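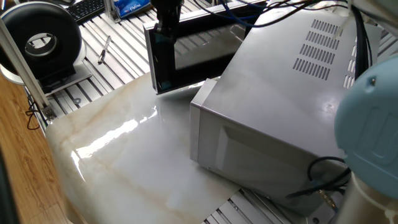
Dayana Cusi schreibt uns, sie habe ihre Mikrowelle seit dem Einzug nur innen ausgewischt und wolle wissen, ob die Lüftungsschlitze ebenfalls gereinigt werden müssen. Die Haushaltsberatung Tamayo nimmt die Zuschrift zum Anlass für einige Hinweise zur Gehäusepflege.

Im Juni haben uns 179 Anfragen zu Küchenkleingeräten erreicht. Ein großer Teil betraf Mikrowellen, und dort überwiegend den Garraum. Das Gehäuse wird selten erwähnt, obwohl sich Fett und Staub gerade auf der Oberseite ablagern.

Vor jeder Reinigung ist der Netzstecker zu ziehen. Der Drehteller und der Rollenring werden vorab aus dem Garraum genommen und getrennt gespült. Erst danach wird das Gerät bewegt.

Lüftungsschlitze werden trocken gereinigt: weicher Pinsel oder Staubsauger mit Bürstenaufsatz, niedrige Saugleistung. Sprühreiniger dürfen nicht auf die Schlitze gelangen. Auch Druckluft empfehlen wir nicht, da sie den Staub in das Gerät treibt.

Für die glatten Gehäuseflächen genügt ein gut ausgewrungenes Mikrofasertuch mit etwas Handspülmittel. Anschließend trocken nachwischen. Scheuermilch hinterlässt auf silberfarbenen Oberflächen matte Stellen, die sich nicht mehr auspolieren lassen.

Zur Unterlage: Glänzende Platten und Folien in Marmoroptik sind derzeit sehr verbreitet. Optisch ist dagegen nichts einzuwenden. Krümel unter den Gerätefüßen verursachen beim Verschieben jedoch Kratzer. Das Gerät daher anheben – bei einem Modell mit 22 Litern Garraum möglichst zu zweit.

Ein Nachtrag zur Aufstellung. Die erforderlichen Abstände nach oben, hinten und zu den Seiten nennt die Bedienungsanleitung, und sie unterscheiden sich von Modell zu Modell. Kochbücher, Brotkörbe und gefaltete Tücher gehören nicht auf die Oberseite, auch nicht vorübergehend.

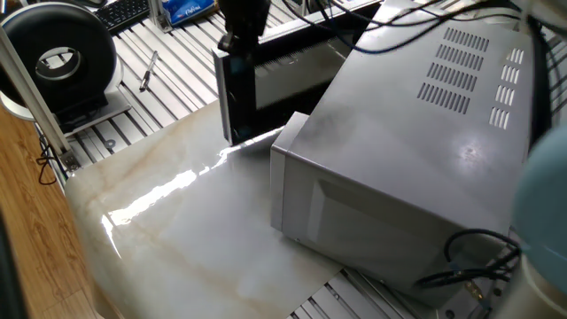
Wie oft sollte die Türdichtfläche abgewischt werden?
Einmal pro Woche, bei täglicher Nutzung nach jedem Spritzer. Verwendet wird ein feuchtes Tuch ohne Scheuermittel.

Die Innenseite der Tür wird am besten bei weit geöffneter Tür gereinigt, von oben nach unten, die Ränder zuletzt. Auf die geöffnete Tür darf kein Gewicht gelegt werden. Scharniere und Verriegelung bleiben frei von Reinigungsmittel.

Schließt die Tür nicht mehr bündig oder ist der Rahmen verzogen, darf das Gerät nicht weiter betrieben werden. Reparaturen an Tür und Gehäuse sind Sache eines Fachbetriebs. Das Gehäuse ist in keinem Fall selbst zu öffnen, auch nicht bei gezogenem Stecker.

Unser Merkblatt »Mikrowelle außen und innen« umfasst 2 Seiten und liegt in der Beratungsstelle aus. Auf Wunsch senden wir es per Post zu.

Die telefonische Sprechstunde beginnt werktags um 13 Uhr. Bitte halten Sie die Modellbezeichnung bereit – sie steht in der Regel auf dem Typenschild.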